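Snack table survives first month at Netiswood

The shared kitchen at Netiswood has a snack table again, and the building's tenants are behaving as well as can be expected.

The table went back into service in April after a two-month absence, during which the only food on offer upstairs was a bowl of mints at the Sisteck front desk. (The mints were widely considered decorative.) Under the new arrangement, every tenant chips in to a common kitty of $199 a month, and the shopping is done by Naima El Khatib, the building's office manager, who was given the job at a meeting she did not attend.

Her brief was short. There should be a cold drink, a piece of fruit and something crunchy, and it should all fit on the long table in front of the back counter without turning into a buffet. The old snack table had turned into a buffet. By the end it had its own toaster.

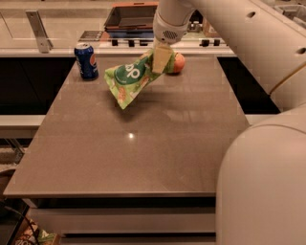 "People have very strong feelings about chips," El Khatib said. "I had one email that ran to 643 words. It had headings."

The email, which she declined to share but was happy to summarize, argued that potato chips had been favoured over every other kind for years and that the building was ready for something with coconut in it. A reply-all followed, then several more. Cliltia, the design firm on the second floor, came out in support of coconut. Sisteck preferred to wait and see. A compromise was reached in which coconut chips would be bought for a trial period and people who didn't like them would eat the fruit.

The trial has gone better than the doubters hoped. The green bags tend to be gone by mid-afternoon, and there has been only one formal complaint, on the subject of crumbs. It concerned the keyboard in the small meeting room and remains unresolved.

Cola has been less contentious, apart from a brief campaign for a diet version. The campaign had one member, who has moved to another building.

The rules of the table are as follows:

Take one thing at a time. You are allowed to come back.

If you open a bag, it's yours. Half a bag left on the table is not a gift to your colleagues.

Fruit with a bite in it is also yours.

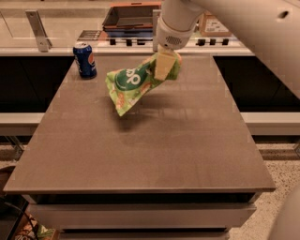
Drawers are not lockers

A second matter came up at the same meeting, namely the storage around the kitchen. El Khatib has asked tenants to stop putting personal food away in the drawers, where it is forgotten by its owners and discovered by everyone else. A clear-out before the table reopened produced three lunch containers, a quantity of soy sauce packets that filled a shopping bag, and a birthday card signed by the whole of Cliltia and never delivered.

The card has now been handed over. Its recipient was said to be touched, and wanted to know which year it was for.

Anything left in a drawer past Friday noon was going to be thrown out under an earlier draft of the policy, but this was softened to "may be moved" after some lobbying. Where it may be moved to has not been specified. El Khatib says she has a place in mind.

The kitty will be reviewed in the summer. Suggestions for the table can be left in the envelope by the sink, and should be kept to a sentence or two. Headings are discouraged.
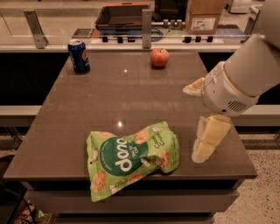 Hanane Ait Ali

Tenants who still owe their share for April can pay at the Netiswood front office between 9 a.m. and 4 p.m. Exact change is appreciated, and mints will not be accepted.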